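Tranby parents' group questions district's reading score claims

Tranby Parents for Plain Numbers today asked the school district to explain the gains it says its new reading program has produced at Wonness Elementary.

In October the district announced that 70 percent of third graders at Wonness were reading at grade level after six months with the Trureo program. The group has asked twice how many children that figure covers. It has not had an answer.

"The school has 342 students and we can't find out how many of them took the test," said Vega Herrero, who speaks for the group. "We were told 17 children were left out of the results. We were not told why. Before anyone calls this a success, we'd like to see the math."

The district compared the scores with a different test given the year before. Parents say the two tests do not measure the same skills and should not sit side by side on one chart. 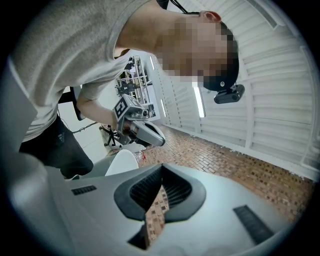 The group also wants to know who checked the results. The only report made public so far was written by Llorente, the company that sells Trureo.

"It may be a fine program," said Itziar Villanueva, a former reading teacher. "I'd want to hear that from somebody who isn't selling it."

The group has asked for the full results to be released before the school board votes on renewing the contract.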